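Jivero Mini is a small video game console which was sold by the Swiss company Pustness. It was designed by Lorenz Brunner and released in December, with 59 games stored in the memory. The console is a smaller copy of the older Jivero home system.
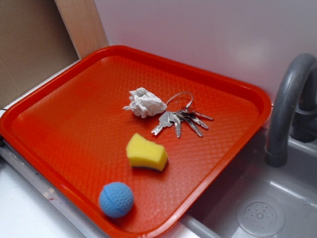
The package contained two wired controllers and a power cable. The games cannot be changed by the owner, and there is no online store. Four of the titles, among them the racing game Nususdale, had never been sold outside Switzerland before.

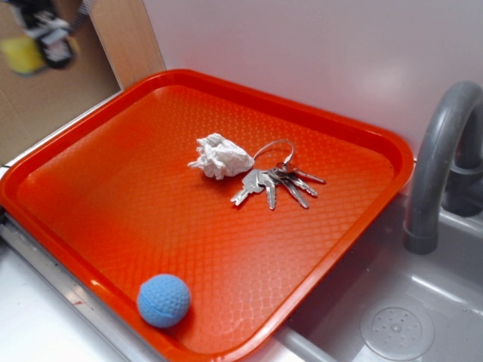
Can the original cartridges be used with the Jivero Mini?
The console has no cartridge slot, so only the built-in games can be played.

Reviewers liked the small case but complained about slow menus. Elvira Benavides, writing for the magazine Zürcher Spielblatt, found that the sound was late in several games.

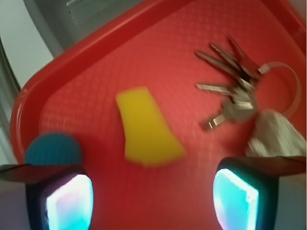
A later update repaired the sound, but the menus stayed the same. Pustness also made a limited gray edition of 3,264 units, which were numbered on the bottom side.

Related articles
Jivero (home system)
Nususdale
List of Jivero games

This site uses cookies. By continuing, you accept our cookie policy.

Contact | Copyright | Back to top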